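Golnar sammelt Griffe

Ihr Lieben, es ist lange still gewesen auf diesem Blog, und einige von euch haben schon gefragt, ob es mich noch gibt. Es gibt mich noch! Ich stecke nur seit dem Winter bis über beide Ohren in einem Projekt, das bei uns intern Skoto heißt (fragt bitte nicht, der Name stand schon auf der Projektmappe, als ich dazukam), und abends war ich meistens zu müde zum Schreiben.

Meine Mutter hat mich am Telefon gefragt, was ich da eigentlich den ganzen Tag mache, und meine Antwort war: Ich lasse einen Roboterarm in einer Kiste herumwühlen und schreibe auf, wie es ausgegangen ist. Sie war ein bisschen enttäuscht, glaube ich. Aber im Grunde stimmt es. Der Arm soll lernen, Dinge aus einem Behälter zu greifen, die er vorher noch nie gesehen hat, und dafür braucht das Lernverfahren Beispiele, und zwar viele. Gute Beispiele und auch schlechte, denn aus einem misslungenen Griff lernt es mindestens so viel wie aus einem gelungenen, wenn er nur sauber eingetragen ist.

Am Anfang hatte ich mir 1.000 Griffe pro Woche vorgenommen. Ach, war ich jung! In der ersten Woche waren es rund 200, und davon konnte ich einen guten Teil wieder löschen, weil ich die Zeitstempel von Arm und Kamera nicht richtig abgeglichen hatte. Inzwischen läuft es besser. Ich mische die Gegenstände nach einem festen Plan durch, notiere vor jedem Durchgang die Zusammenstellung, starte, schaue zu, trage das Ergebnis ein und fange von vorne an. Klingt eintönig, und manchmal ist es das auch, aber ich höre dabei Hörbücher und bin eigentlich ganz zufrieden.

Am meisten Freude macht mir die Auswahl der Sachen. Glatte Klötze sind schnell langweilig, die kann der Arm bald. Spannend wird es bei allem, was nachgibt, knittert oder glänzt. Schaumstoff zum Beispiel lässt sich wunderbar zusammendrücken und verzeiht fast jeden ungenauen Griff, während zerknüllte Folie bei jedem Durchgang anders daliegt und in den Tiefenbildern lauter Löcher hinterlässt. Und wenn die Folie dann noch halb über einer Platine liegt, wird es richtig gemein.

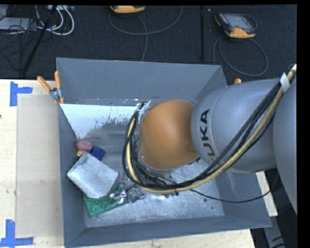

Bei solchen Mischungen nehme ich mir inzwischen drei Durchgänge mit derselben Zusammenstellung vor, bevor ich etwas austausche. Früher habe ich nach jedem Griff gewechselt und hinterher nicht mehr sagen können, ob es am Gegenstand lag oder an seiner Lage. Eine Spalte »Lage« hat meine Tabelle jetzt auch bekommen, daneben eine für »verdeckt ja/nein«, und ich ärgere mich immer noch, dass ich die alten Einträge von Hand nachpflegen muss.

Bis September möchte ich so weit sein, dass wir das Modell zum ersten Mal ganz neu trainieren können. Wer von euch auch Griffdaten sammelt: Wie geht ihr mit Griffen um, bei denen zwei Teile auf einmal hochkommen? Zählt ihr das als Erfolg, als Fehler oder als eigene Klasse? Schreibt mir gerne in die Kommentare, ich lese alles, auch wenn ich manchmal ein paar Tage zum Antworten brauche.

Eure Golnar Nazari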